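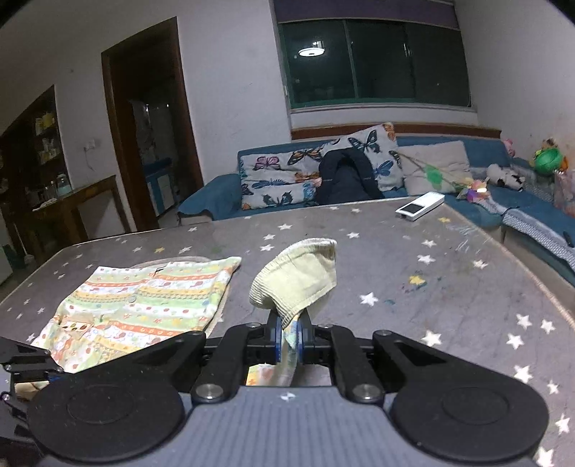 Section 3: Setting up your Pavis blocking board

April
By the pattern writer at Jarkness Yarns

Okay, you've got the board out of the box and you've knitted something to put on it. A small square cloth is what I'd start with, and a light color like pale yellow-green is nice for a first go because you can see every stitch while you're pinning. Save the sweater for later. I know you want to do the sweater!

If you skipped Section 2 (choosing yarn), go back and read the bit on wool and cotton. I'm going to talk as if you know which one you've got.

What you need on the table

The board panels, the tin of pins, two towels you don't love, a basin, and a tape measure. The Pavis tape in the kit has inches on one side and centimeters on the other, and I have pinned a whole shawl to the wrong side of it, so pick one now and stay there.

Putting the board together

1. Lay the panels out with the printed grid facing up. They join like a kid's puzzle mat, and any panel will join any other, but the grid lines only meet up if all the little Pavis logos point the same way.

2. Press the joints down with the heel of your hand. Work from the middle out. If a joint pops up on the far side, lift the whole edge and start that side again. Poking at it just moves the gap along.

3. Run the tape across a joint and check that the squares still measure the same there. A gap at the joint shows up in your knitting as a cloth that's a bit wider on one side, and then you blame your tension (I did, for months).

4. Put the board where it's going to live until tomorrow. A spare bed is great. So is the floor, if you don't have a cat.

Note: new panels smell like a shoe store. Leave them by an open window for a day and they settle down.

Soaking

5. Fill the basin with cool water and a small squirt of wool wash. I use the Nundex rinse-free kind, mostly out of habit. Dish soap will do for cotton.

6. Push the knitting under until it stops floating and leave it for 30 minutes. Go away. Don't swish it, don't rub it, don't come back and check on it.

7. Tip the water out while you hold the knitting against the side of the basin, then scoop the whole thing up with both hands underneath. Wet wool is heavy and it stretches under its own weight, so it shouldn't dangle from one corner at this stage.

Caution: hot water plus wool plus any kind of rubbing gives you felt. You can't undo it. If the label says superwash you have a bit more room, but I'd still keep it cool.

8. Lay it on the first towel, roll the towel up like a sleeping bag, and kneel on it. Then do it again with the second towel. You want damp, with no drips when you lift it.

Pinning out

9. Spread the cloth on the board with your palms and get it close to the right shape before you touch a pin. Check the finished size on your pattern page. Our Cabrera cloth has a scalloped border, so measure it from the dips, leaving the points out of it.

10. Pin the corners first. Then the middle of each side, then the middles between those, and so on until the edges stop bowing in. Lean each pin outward a little so it holds against the pull.

11. For a scalloped or picot edge, give each point its own pin. It's slow! Put something on to listen to.

12. Stand back and look at it from the foot of the bed. Crooked lines that hide up close are really obvious from over there. Fix them now, while it's damp.

Note: ribbing (the stretchy up-and-down stuff on cuffs and hems) should be left alone. Pat it flat and don't pin it wide, or it stays wide.

Caution: count your pins back into the tin. The kit comes with 90, and I don't want you to find the last one with your foot. Throw out any that show rust, even a speck, before they go near anything pale.

Drying

13. Leave it until it's dry all the way through. Cotton takes longer than you'd think, and thick cables take longer than that. A fan across the room helps. A hair dryer up close doesn't, and the panels can warp with the heat.

14. Touch the back of your fingers to the thickest part. If it feels cool, it's still damp, so give it the night.

15. Take the pins out from the middles first and the corners last, then weave in and trim your ends. I leave the trimming until now on purpose, as tails snipped before blocking tend to pop out on the front.

Wipe the panels with a damp cloth and stack them flat. Steam blocking, for acrylic and for impatient people like me, is in Section 4.

Jarkness Yarns | Contact us | Copyright Jarkness Yarns, all rights reserved | Back to top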